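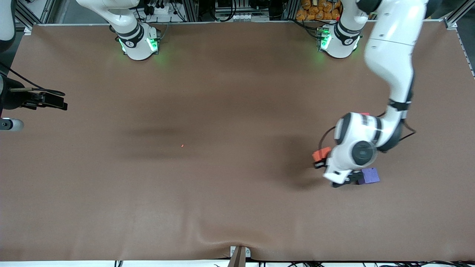
What makes a house "green" in the first place? Mostly it comes down to how little energy it needs to stay comfortable, and how long the building lasts before somebody has to tear into it again.

That is the short version, and we'll spend the rest of this session on the long one! I'd like you to leave the solar panels aside for now (I know, everyone wants to start with the panels) and begin with the walls, the roof and the floor. Builders call this the envelope, and if it leaks air you are paying to heat the yard.

## Air first, then insulation

Please seal before you insulate. I repeat this every term, and every term somebody shows me a beautiful thick attic blanket laid over an open gap around the chimney. The usual trouble spots:

- the joint where the framing sits on the foundation
- attic hatches and pull-down stairs
- pipes and wires passing through the top plates
- rim joists, which are a nuisance to reach

Our running case is the Jotholm house, a one-story place of 1,042 square feet that we will come back to in the April session. Its living area and kitchen together take up 607 square feet, mostly facing south, so the window choices on that side matter a great deal. Have the floor plan handy when you work out the glass area, and mark the overhangs in pencil — you will change your mind about them.

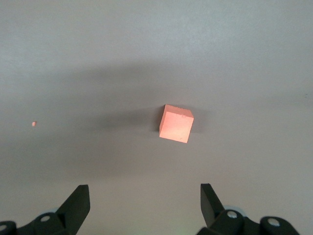
*Fig. 2. Small orange cube on a pale gray surface.*

## Shape and size

A compact house has less outside wall for the same floor space. Every bump-out, dormer and bay adds corners, and corners are where both heat and money tend to wander off. I'm fond of a bay window myself, so I won't tell you never to draw one, only to know what you're spending on it.

## Before next time

1. Sketch the Jotholm envelope as one unbroken line, in section. If your pencil has to lift, circle the spot.
2. List 5 places where you would expect a draft.
3. Read the moisture chapter, at least up to vapor barriers. Allow 90 minutes, with coffee.

Bring questions, even half-formed ones — those are usually the most fun to talk through.

Valbona Stoyanova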